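Atelier Winov > Cahiers > Fabrication et couvertures

Cahier d'atelier - Essais de couverture pour la réédition Lindholm

Temps de lecture : 4 min

19 mai 2019 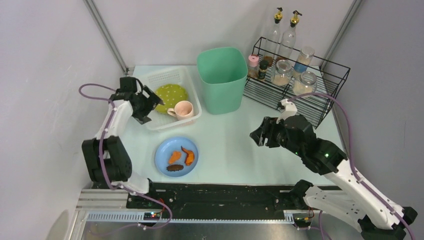
Plan de travail blanc, deux bras, panier en plastique blanc à gauche.

Objet de la séance : comparaison des deux propositions de couverture retenues en février pour la réédition du roman Drandow, premier titre de la collection Lindholm. Les essais portent sur le papier de jaquette, la tenue du noir en aplat et la lisibilité du titre sur le dos. Le texte intérieur n'est pas concerné, la composition ayant été validée séparément.

Rappel des propositions. La proposition A reprend le motif de branches de la première édition, redessiné au trait, avec le titre en capitales étroites au tiers supérieur. La proposition B abandonne le motif au profit d'un aplat noir profond, sur lequel le titre est réservé en blanc et souligné d'un filet cuivré. Les deux maquettes partagent le même format, le même rabat et le même emplacement pour la marque de collection.

Papier. Trois supports ont été mis en épreuve : un couché mat, un vergé léger et le papier teinté fourni par Lornell. Le couché mat donne le trait le plus net pour la proposition A, mais les branches les plus fines y prennent une sécheresse qui s'éloigne du dessin d'origine. Le vergé restitue mieux l'esprit de la première édition. Il convient toutefois de relever que la vergeure traverse le visage du titre dès que la graisse descend sous celle prévue à la maquette. Le papier teinté Lornell est écarté pour la proposition B, le blanc réservé y devenant crème et le filet cuivré perdant tout contraste.

Aplat noir. Quatorze épreuves ont été tirées au total. Avec un noir simple, l'aplat vire au gris sous la lumière de la table de contrôle. Le noir soutenu par un cyan à 46 % est nettement plus dense et conserve une neutralité acceptable. Un essai de soutien au magenta a également été conduit ; il réchauffe l'ensemble et s'accorde assez bien au filet, mais la différence d'une feuille à l'autre est trop sensible pour une collection dont les volumes seront rangés côte à côte.

Pelliculage. Le mat velouté marque au doigt, surtout le long du mors. Après manipulation répétée, les traces restent visibles sur B et à peine sur A. Le mat ordinaire est moins agréable en main mais se comporte mieux. À revoir avec le façonnier avant toute décision, y compris pour le vernis sélectif sur le filet, dont le repérage n'a pas été testé.

Dos. Le titre se lit sans difficulté à distance de rayonnage dans les deux cas. Le nom de la collection, en revanche, est trop petit. Il a été agrandi de 2 points sur la dernière épreuve et descendu vers le pied. La largeur du dos reste provisoire - elle dépend de la main du papier intérieur, que l'imprimeur doit encore confirmer. Ne pas figer le fichier avant réception de cette valeur.

Quatrième de couverture. Le texte de présentation fourni par le service éditorial compte 1178 signes. Il tient dans le gabarit de la proposition A. Pour la proposition B, la réserve blanche en petit corps se bouche sur le vergé ; il faudra soit augmenter le corps et couper deux phrases, soit renoncer à ce papier. La coupe a été demandée au service éditorial. Le code-barres est à replacer dans un cartouche blanc, les marges actuelles étant insuffisantes.

Avis de l'atelier. La préférence va à la proposition A sur vergé, pelliculage mat ordinaire, avec une graisse de titre renforcée. La proposition B est conservée comme piste pour le deuxième volume, sous réserve d'un couché mat et du noir soutenu au cyan.

À faire :
- retracer les branches fines du premier plat, côté gouttière ;
- demander à Lornell un échantillon de vergé d'un ton plus clair ;
- refaire une épreuve du dos avec la largeur définitive ;
- archiver les épreuves annotées dans le tiroir Lindholm, avec la fiche de réglage correspondante.

La fiche de réglage du noir soutenu est jointe au présent cahier. Les épreuves au magenta n'ont pas été conservées.

Contact | © 2019 Atelier Winov | Haut de page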